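Filed under: Home, Small Things, Moving

July 4, 2024

I am writing this from the floor of the new apartment in Stilcombe, because the chairs are still with the moving company. We have 31 boxes here and three of them are open. I planned to open them in order, but then I needed the scissors, and after this there was no order anymore.

The thing I want to write about is the bin. In my family we always had one container where everything without a place would go. My mother used a drawer, and she was very strict with it. When it did not close, she emptied it on the table and we had to choose. I do not have a free drawer yet, so in my home it is an open bin, and I think I like this better. You can see inside. A drawer you can forget for years.

My glasses are the reason I believe in it. I have two pairs, one for reading and one for distance, and I put them down everywhere. Last September I lost the reading pair for over 3 weeks and found them in a bag from Bemari, together with the receipt. Since then the rule is that glasses which are not on my face go in the bin, also when I am tired.

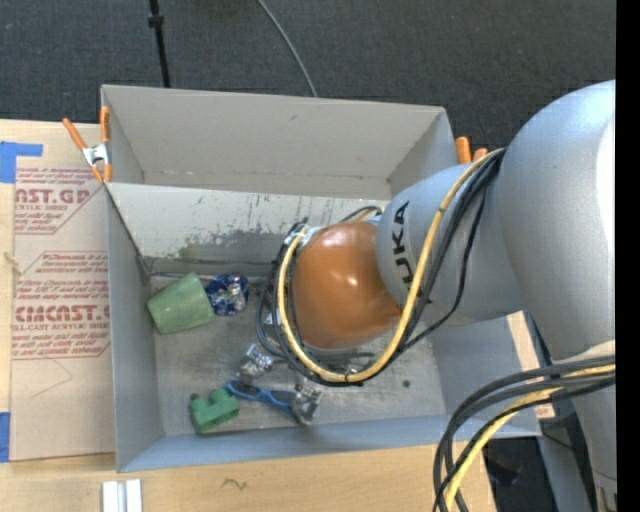
Gray bin, scuffed at the back, with a pair of glasses inside.

I used to care very much that such things look nice. In the old place I had a Meireles basket with a lid, and it was beautiful, but the lid was the problem. I put something on top of the lid, then something else, and after one week I did not open it anymore. A container without a lid forgives more.

Scratches also do not bother me now. I tried once to clean marks from a gray surface with a paste from Sterkel, and I made a shiny spot that was uglier than the marks. So I leave them.

Tomorrow I will try to open the kitchen boxes. If somebody knows a good way to keep cables together without tape, please write it to me, because my tape is in one of the other boxes and I did not write on which one.

256 shares · 98 comments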